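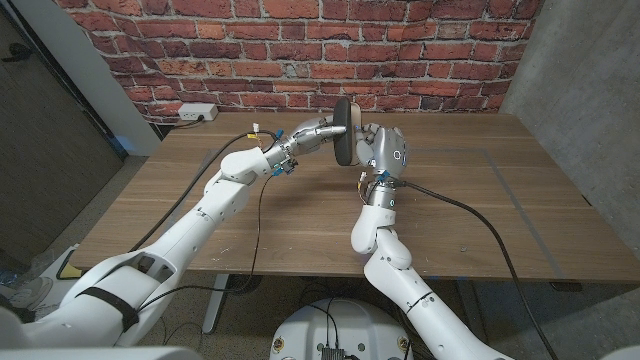 Beidhändiges Greifen: Beide Hände halten die dunkle Scheibe über dem Tisch.

Zweiarmige Roboter am Arbeitstisch einrichten: Regeln, die wirklich etwas bringen

Wer eine Zelle mit zwei Armen in Betrieb nimmt, bekommt meist zuerst eine Checkliste in die Hand gedrückt. Die von Isano hat 70 Punkte, und fast alle lassen sich abhaken, ohne den Tisch einmal anzusehen. Die Kurzfassung von Feltutura ist besser, verschweigt aber die Kabel. Ich halte mich an die folgende Reihenfolge.

Schritt 1: Arbeitsbereich abkleben
Ein Rechteck aus Klebeband auf der Platte reicht. Es ersetzt keine Schutzeinrichtung, auch wenn manche Anleitung so tut. Es sagt nur, wo Teile liegen dürfen. Die Grenze muss zusätzlich in der Steuerung stehen, sonst ist sie Dekoration.

Schritt 2: Kabel führen
Beide Arme von Hand durch den ganzen Bereich bewegen und dabei die Leitungen an den Handgelenken beobachten. Schlaufen brauchen Spiel, dürfen aber an keiner Tischkante hängen bleiben. »Hat bisher immer gehalten« ist kein Prüfergebnis.

Schritt 3: Ausgangsstellung festlegen
Hände offen, Abstand zum Objekt, keine Berührung. Erst danach den Ablauf freigeben.
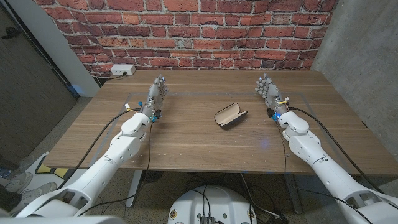
Offene Hände, Brillenetui in der Tischmitte.

Schritt 4: Langsam anfangen
Den ersten Durchgang mit 15 Prozent der Geschwindigkeit fahren, höchstens 200 mm pro Sekunde an der Hand. Bei Pangilinan gilt das als übervorsichtig — dort wird dafür gern über Taktzeiten geredet, bevor der erste Griff sitzt.

Schritt 5: Personen und Not-Halt
Wer neben dem Tisch steht, muss den Not-Halt erreichen, ohne um den Roboter herumzugehen. Bei Arbeiten an Hand oder Kabel: Antriebe aus. Ein pausiertes Programm genügt nicht.

Schritt 6: Protokoll
Ollex liefert dafür eine Vorlage mit Ampelfarben. Ich nehme ein Blatt mit 2 Spalten: Was wurde geändert, was wurde danach neu geprüft. Bleibt die zweite Spalte leer, wird der Ablauf nicht gestartet.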